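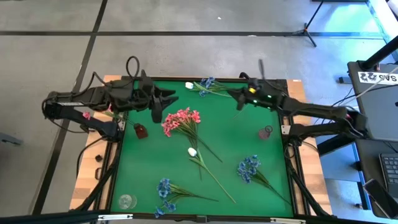
4. Preparing the stems

Stems are sorted, straightened and cut before any of them go into the vase. Work on a flat surface large enough to lay every stem down at full length, and cover it with a mat in a single plain color. On a bright green mat the pink, white and blue heads separate easily by eye, but green stems and leaves are harder to follow against it, so trace each stem with a finger from the head to the cut end before lifting it. A mat with a raised border also keeps trimmed ends from rolling onto the floor. The Utari arrangement uses three types of artificial flower: the pink bunch, the white tulip and the blue bunch. Their positions in the vase are given in section 5.

4.1 Before you start

You will need:

Utari vase and foam insert
Flower set, all stems
Side cutters rated for steel wire
Ruler or tape measure
Soft brush
Safety glasses

Remove the paper sleeves and the twist ties. Keep the sleeves if the arrangement will be packed away between seasons (see section 7).

CAUTION: The stems contain steel wire. Wear safety glasses when cutting, and hold the waste end so that it cannot fly off. Do not use scissors.

CAUTION: Keep cut ends away from children and pets.

4.2 Laying out

1. Wipe the mat and let it dry.

2. Lay the stems on the mat one at a time. Leave enough space between them that leaves do not catch. Heads may point in any direction at this stage.

3. Check each head for loose petals. Press a loose petal back onto its pin until it seats. If the pin is missing, put the stem aside and request a replacement using the form at the back of this manual.

4. Check that the leaves are attached. Leaves on the tulip slide on the stem and can be moved up or down. Leaves on the blue bunch are molded in place and must not be pulled.

5. Group the stems by type, with all heads at the same end.

Note: Bunches are supplied bound at the neck. Do not cut the binding. A bunch is placed in the vase as one unit.

4.3 Opening the flowers

The blossoms are compressed in transit and look smaller than they will in the finished arrangement.

1. Pink bunch. Hold the bundle just below the blossoms. Bend the outer sprigs outward, working around the bunch, until the top forms a shallow dome. Leave the middle sprigs upright.

2. Blue bunch. Separate the sprigs at the top only. Bend each one from the lower third. Bending close to the blossom will crease the covering.

3. White tulip. Leave the bud closed. The petals are a single molding and will split if they are forced open. Bend the leaves away from the stem in a gentle curve, starting from the base of the leaf.

Creased leaves can be relaxed with a hair dryer on the low setting. Hold the dryer at arm's length and keep it moving. Shape the leaf with your fingers while it is warm and hold it until it cools.

CAUTION: Do not use a heat gun, iron or steam cleaner on any part of the set. The coating softens quickly and the color will lift.

4.4 Straightening

Stems that have been stored bent will lean in the foam. Roll each tulip stem under the palm on the mat until it lies flat along its length. For bunches, grip the bundle in both hands and draw it straight a little at a time. A slight curve toward the head is acceptable and improves the side view. Kinks are not. If a kink remains after two attempts, turn the stem so that the kink faces the back of the vase.

4.5 Cutting to length

Cut lengths are measured from the base of the lowest blossom, or from the base of the tulip bud, to the cut end. They include the part of the stem that sits inside the foam.

White tulip: 171 mm
Pink bunch and blue bunch: 107 mm

The lengths apply to the standard vase only. For the tall vase, add 60 mm to each.

1. Measure and mark the stem with a fingernail or a strip of tape.

2. Slide any tulip leaves above the mark.

3. Cut square across the stem. For a bunch, cut the stems one by one. Cutting the full bundle at once will damage the jaws of the cutters and leaves uneven ends.

4. Compare the cut stem with the others of its type. Trim the longer one if they differ.

5. Brush loose fiber and coating off the mat and discard it with the waste ends.

Note: Cut long if in doubt. A stem can be shortened later but the set does not include spares.

4.6 Order of placement

Place the cut stems beside the vase in the order in which they will be used:

Tulips
Pink bunch
Blue bunches

Tulips go in first and set the height. The pink bunch fills the center at the front. The blue bunches go in last, spaced around the rim, and cover the foam. Insert each stem once, straight down, and stop when it touches the base. Repeated insertion enlarges the hole and the stem will turn under its own weight. If a hole has become loose, wrap the lowest part of the stem with floral tape and reinsert it.

4.7 Common faults

Head droops after placement. The stem was bent too close to the head. Remove it, straighten it and bend again from the lower third.

Foam visible between bunches. The outer sprigs have not been opened far enough. Open them in the vase. Do not move the bunch.

Tulip rotates. The hole is oversize. Tape the stem as described in 4.6.

Blue color marks the fingers or the mat. Stop handling the bunch and wipe it with a dry cloth. Do not wash it. If marking continues, ask for a replacement under code 1111.

Arrangement leans to one side. Check that the foam insert is flat on the bottom of the vase before adjusting any stems. Trimmed ends dropped into the vase are the usual cause.

4.8 Pausing the work

Cut stems may be left on the mat overnight. Keep them out of direct sunlight and do not stack them. If the mat is needed for other work, move the stems to a tray in their groups and lay a sheet of tissue between layers. Check the openings made in 4.3 before continuing, as outer sprigs close slightly when laid on their side.

Section revised 13 Jan 2026, T. Figueiredo. Replaces the single-page stem guide supplied with earlier Utari sets.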